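Quarter past 5 and Mariama was already in her coat. One sleeve anyway. The other had the lining turned inside out and she hadn't time for it.

Bus in eight minutes. Keys, pass, the Nesby folder. Where was the folder.

Genton had rung at midnight. Come early, he said, the Vullero people want it all signed before they open, and bring the copy with her dad's name on. Then he'd hung up. Typical Genton. She'd lain there till four going over it. A thousand pounds for the shop, 1000, as if someone had left a nought off. Her dad had stood behind that counter on the 108 route all her life.

She pressed the button on the machine and went to look under the sofa. Not there. Under the bread bin, no. Behind her the machine coughed and grumbled and stopped. 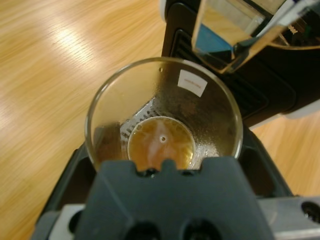
*Coffee, hardly a mouthful. The cup still had its little white label on.*

She stood over it. All that noise for a puddle. Red writing on the label, too small to read without her glasses, and her glasses were with the folder, wherever that was.

Ndung'u's number lit up the phone.

"Dont sign," he said. No hello.

"I haven't even left."

"Good. Stay there. I've got your folder, you left it in my car. I read page 2."

"You read it?"

"Mariama. Page 2. It isn't just the shop they're buying, it's the flat upstairs aswell."

Her dad's flat. Her dad, asleep in it now, teeth in the glass, radio on low.

She got her arm out of the sleeve. Outside the bus went past, all lit up, one man on the top deck.

"You still there?" said Ndung'u.

"Bring it round," she said. "And bring milk."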